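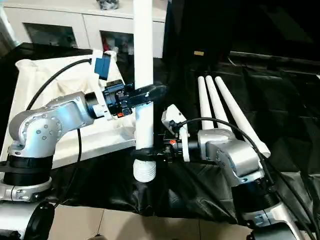

Residents of Sustosthorpe are asked to check freestanding household items with plastic pipe legs or uprights twice a year. Racks, stands and laundry frames loosen with ordinary use, and most can be put right at home in one evening.

## Before you start

- Clear the item completely and move it to a table at a comfortable height.
- Lay down an old cloth. A dark one makes dropped screws and washers easier to find.
- Keep the instruction leaflet within reach. Leaflets for Fimow racks are held at the Alemayehu Library desk and may be copied.

## Cleaning the joints

1. Mix 3 tablespoons of dish soap into a bucket of warm water.
2. Wipe each pipe end and the inside of each socket. Do not use scouring powder on white plastic.
3. Rinse, then leave the parts to air dry for 40 minutes.
4. Set each upright back into its socket by hand, keeping it vertical. Do not use a hammer.

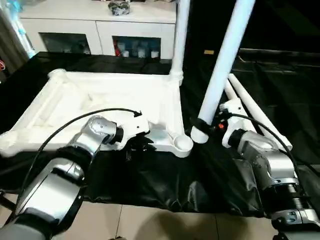 ## Loading and placement

Put the heaviest items on the lowest level. Keep plastic frames away from radiators and out of direct sun, both of which make the material brittle over time.

Racks with cracked sockets should not be glued. They may be left at the Rusen Street depot, Bay 4, before 5 p.m. Replacement feet are available at the same counter in packs of four.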